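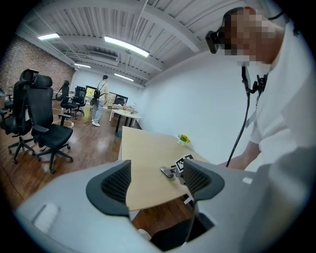

Kurus hand-held gripper, wide-angle wrist view
Pre-session inspection checklist, with comments
Site: Nasedthorpe, upstairs room
Date: 6 August 2022
Status: passed with two open items

1. Finger pads seated, no lifting at the edges. OK
Comment: Inner faces are mesh-textured. Wear affects the slip results, so pads go by demonstration count and get replaced at 1,412 closures.

2. Finger travel free over the full range. OK

3. Lens clean, dark border even on all sides. OK
Comment: Wipe before the calibration clip. Clips recorded before a wipe are dropped.

4. Fiducial marker in place on the table, pattern in view. OK
Comment: Mfaume loses pose when the marker is tilted. The June set had 9 demonstrations rejected for this.

5. Calibration clip recorded, 15 seconds, marker in view throughout. OK

6. Head camera strap tight, cable clipped at the collar. OK
Comment: Leave slack at the neck. A taut cable pulls the camera down when the operator reaches.

7. Clocks synced between gripper and head camera. OPEN
Comment: Offset drifts after a battery change. Repeat the sync clap after each change until the Wasta logger is patched.

8. Floor clear of cables along the walking route. OPEN
Comment: Power strip and leads to be taped down or moved to the wall side. Chairs pushed in at the desks.

9. Ceiling lights all on and left on for the whole session. OK
Comment: The policy trained on mixed lighting did better on grasp success than the one trained on fixed lighting, but the two sets also differed in operator. Keep lighting fixed until that comparison is rerun.

10. Second operator outside arm's reach during recording. OK

11. Faces masked in all clips before upload. OK
Comment: Spot check 10 clips per session. Masking tends to fail on profile views at close range.

Items 7 and 8 must be closed before the next recording block. Reinspect after any change of pads or lens.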